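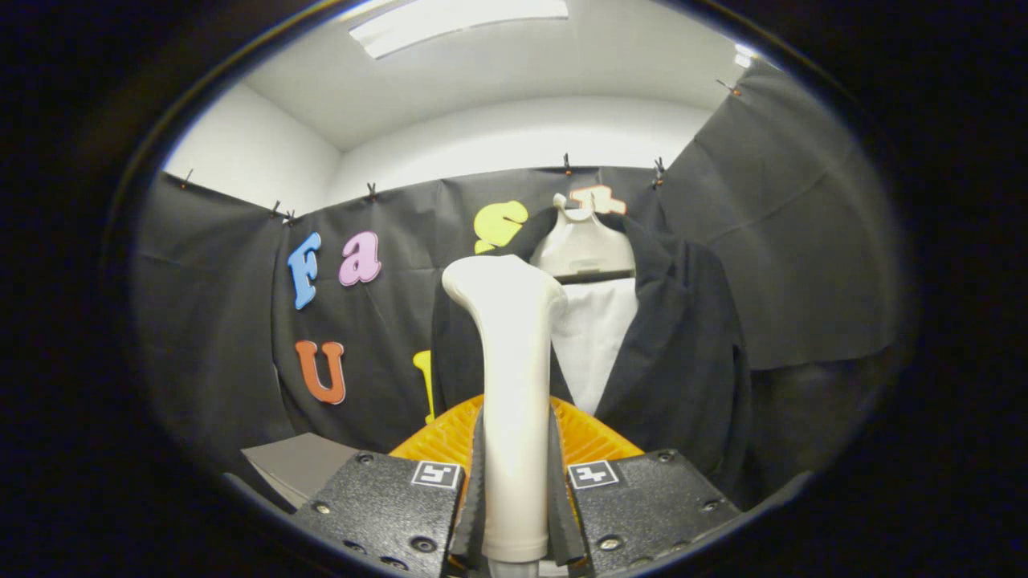

ok draft 3 of the Siltlow book is DONE. typed the last line at 2am, ate cereal standing up, went to bed

454 pages. the contract says shorter. we will be discussing that, me and the contract

for anyone new -- Siltlow is the second one, sequel to Hengate. you can read it cold but you'll wonder why everybody's so mad at the ferry company

cut a whole chapter Friday. 2,252 words. the flood meeting. loved it, took me most of September, did nothing for the plot

it's in a folder called "later". everything in that folder is from years ago lol

someone asked about daily word counts. I don't do 3,000 a day. did it twice ever and threw out most of both

what works for me: one scene, written badly, before I check email. then fix it after lunch. then usually break it again

biggest problem this draft was the middle. Pelley (the town, not the dog, the dog got renamed) had three different train stations depending on the chapter

drew a map finally. should of done that in draft 1

next -- read the whole thing out loud, door shut. takes me a week and I lose my voice

then it goes to Tian Press and I get to be unbearable for a month waiting on notes

if you're stuck in a middle right now, go write the scene you're dreading. mine was the funeral. took one afternoon after weeks of avoidng it

ok going to do laundry. there is so much laundry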